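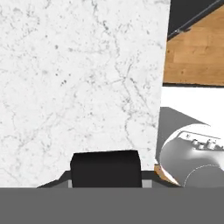
About us

Last updated: February

Pandus is a small test shop for robot grippers, arms, wrist cameras and the controllers that run them. You send us the kit, or tell us what you're thinking of buying, and we try it against something else and write down what happened. That's most of it.

We don't sell hardware. No commission from anyone either. People do ask.

How we work

Simulation first, bench second. Every gripper gets a model and goes through our kitchen set before a real one gets bolted to anything. Marble worktop, wood floor, a few rounded white appliances, wrist camera looking down past the fingers. Kitchens are a pain for robots and that suits us. Pale stone with grey veins upsets a lot of depth and edge software, and white things against white surfaces upset the rest of it.

Then the real bench. Same tasks, same order, 20 goes each. Pick up, put down, turn, press, slide. If the sim and the bench disagree we say so in the report and show both sets of numbers. They disagree more than we'd like, mostly on friction and on anything soft.

What we've tried so far

14 grippers at last count. Mostly two-finger parallel types, flat black fingers or padded ones, plus a handful of suction cups and one soft three-finger thing that we still argue over. Current comparison is the Clomance parallel gripper against the Samov. Clomance closes quicker. Samov is kinder to thin plastic but its mount is wide and gets in the way near walls. Full write up when the second round is done, dont ask us for a date.

Arms: fewer. They're expensive and the room is small. We have 2 set up permanently and borrow others for a few weeks at a time.

Controllers: we run each one with its own defaults, then again after tuning. 15 hours of tuning allowed, then we stop, finished or not. Some makers think this is harsh. Their customers mostly don't get that long.

Cameras: wrist mounted only for now. Main question is how much view you lose to the gripper itself. Quite a lot, often the whole bottom of the image. Worth checking before you buy a bigger hand. Overhead cameras are on the list.

Where we came from

Started as a side job inside Van Damme, a packing machinery firm, where we kept being asked which gripper to order and kept finding that the data sheets couldn't be compared. One gives grip force at the fingertip, the next one at the motor, a third just says "strong". So we began measuring. Moved out, took the bench with us (paid for it), kept Van Damme as a client.

What you get

A report in plain English, short. The raw logs. The sim files if the maker lets us share them, which is about half a battle every time. Failed runs are in there too, all of them, with the reason where we know it.

Sending us something

Email before you post it. Include the mounting pattern, the cable, and whatever firmware you actualy ship to customers. A special one made for us is no use. Returns go out at your cost. Visits fine by arrangement, mornings are better, the bench is usually running after lunch and it's loud.

Contact: use the form or ring the workshop | © Pandus, all rights reserved | Back to top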